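Cable day. Should have been done in December and wasn't, so the cell got it all at once – cables, rail screws, both grippers, the lot. Writing this down fast before I forget what went where, and because Amanuel has asked me twice now what the order is and I gave him two diffrent answers.

For anyone new, this is the two-arm cell up at the Rastville unit, the one we call Grinov after the name on the crate it came in. Shopping bits and packing, pick and place mostly. I look after it in the mornings. Shobha Acharya looks after everything it is supposed to be learning, so I try to stay out of her hair.

What started it: right arm faulting out on the wrist. Not every time. Perfectly happy for an hour, then drops the gripper motor off the bus, arm goes stiff, red text everywhere. Log said 2235 faults since the last clear, but that's the counter repeating itself while the thing sits there sulking, so don't read much into it.

Swapped the motor first. Wrong. Half a morning gone and the old motor is fine, it's back in the drawer with tape on it saying FINE.

It was the cable. Of course it was the cable. It had been tied too tight at the elbow, so whenever the arm folded right in, the plug at the wrist was taking the pull. Give it a wiggle and the fault comes up on demand. Never been so pleased to see a fault.

New runs both sides, even though the left one was behaving. Tshabalala do them made up to length, 600 mm for the ones I wanted, and I left a proper loop at the wrist and another down by the base. Looks untidy. Leave it untidy please. If you tidy it with a cable tie I will find you.

Then the rail. Took the screws out one at a time, cleaned, back in, never all loose together or the bases shift and you get to do the calibration again. Ask me how I know. Little boards at each end I left well alone apart from pushing the plugs home.

Tried it after with Shobha's usual clutter on the table, then went through the wrist views one by one. 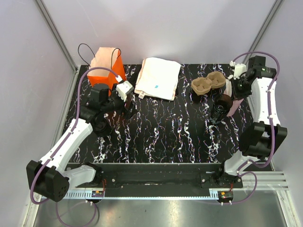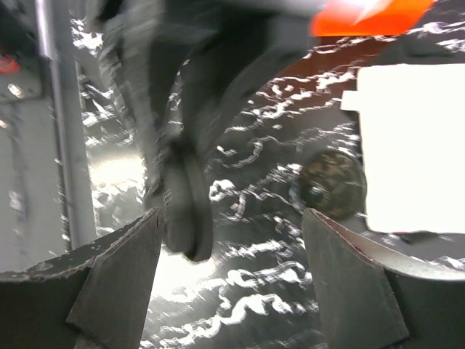
Purple cables on both arms in the first one, and the fingers from close up in the second.

Fingers next. These get ignored becuase they still close. What I do:

- power off, arm resting on something, don't trust it to stay up
- wipe the inner faces, alcohol on a cloth, no scrubbing
- close by hand and look for light between the tips
- check the two finger screws, just nipped up, they go into plastic
- power on, open and close a few times with nothing in the way, listen

The listening matters. A dry click near the end of the travel means the horn is slipping on the spline and you'll be chasing a wandering zero all week. Had that in the autumn. Today, no click on either.

Re-zeroed both after. Home pose first, then grippers shut, then save – in that order, Amanuel! If you save before the grippers are shut it takes wherever they happen to be as closed and then it can't hold a bit of paper. The Fesari script will let you do it wrong and say "ok" at the end. I've moaned at them about the "ok".

Wrist views: shiny stuff under the lights is still a pain. Crinkly black sheet, white glare all over it, and everything smears once the arm gets moving. Dropped the exposure to 2000 and will see what Shobha makes of it. She may well put it back. Fair enough, her data.

Left to do:

- label both new cables at the base end
- order two spares, not one
- put the clear-faults shortcut back on the desktop, somebody binned it
- find the small hex driver. It's not in the tin

Ran the right arm through the full fold more than 600 times over lunch with the log open. Nothing. I'm not calling it fixed till it's had a week of Shobha, but the wiggle test is clean and I had my sandwich sitting down for once.

Kettle's broken again too. Not my cell.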